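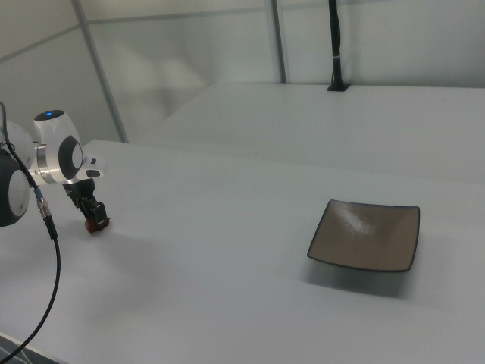 The gripper closed on a small object next to the shallow dish used in the tabletop trials.

Besness adds second round of recordings to arm training set
29 Jul 2023

Besness has begun a second round of recordings for Zeno, its project to train a robotic arm on simple table work. The new round covers picking up small objects and placing them in or beside a dish. The first round dealt only with pushing and sliding.

Each recording, which the project calls an episode, starts with the object on the table and ends when the gripper has opened and moved clear. An operator guides the arm by hand controls from outside the enclosure. Joint positions, gripper opening and camera images are stored together on one clock, so that the learning system can match each movement to what the camera had in view at that moment.

The round is planned in 116 sessions. Object positions are drawn from a list before each session and operators are told not to choose their own. In the first round, starting positions had bunched near the middle of the table, and the trained system did poorly when an object lay towards the edges.

Failed attempts will be kept. An episode in which the object slips or lands outside the dish is given a separate label and stored with the others. Episodes with missing camera images or a gap in the joint record are removed.

Clirkach, which is handling the labelling, has cut the number of labels from nine to five. Two people had often marked the same episode differently under the older scheme, mainly where a grasp was made on the second try. Such episodes now carry a single "regrasp" label, with the time of each closing of the gripper noted.

Shiny dishes remain a difficulty. Reflections from overhead lights can hide part of the inner surface from the camera, and the project has decided to leave the lighting as it is for this round. A matt dish will be used in three later sessions for comparison.

Recording is due to finish in October. The episodes will then pass to Xiong for training, with one session in every batch held back for testing.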